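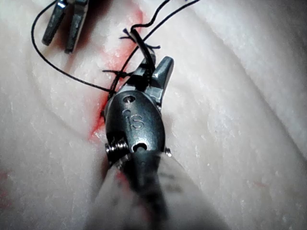

Clotside Rowing Club is so very pleased to share that Malathi Kartha will take over as head coach in November, after two happy seasons guiding our juniors!

"I learned to row on this river, and I still get nervous on race mornings," said Kartha, who will look after more than 30 rowers.

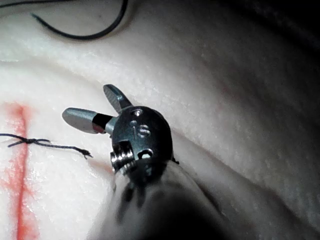
Clotside Rowing Club – Press and Membership Team

Narayanan Hegde stays on as assistant coach, we're glad to say, and new rowers are warmly invited to the boathouse at 6 p.m. any practice night.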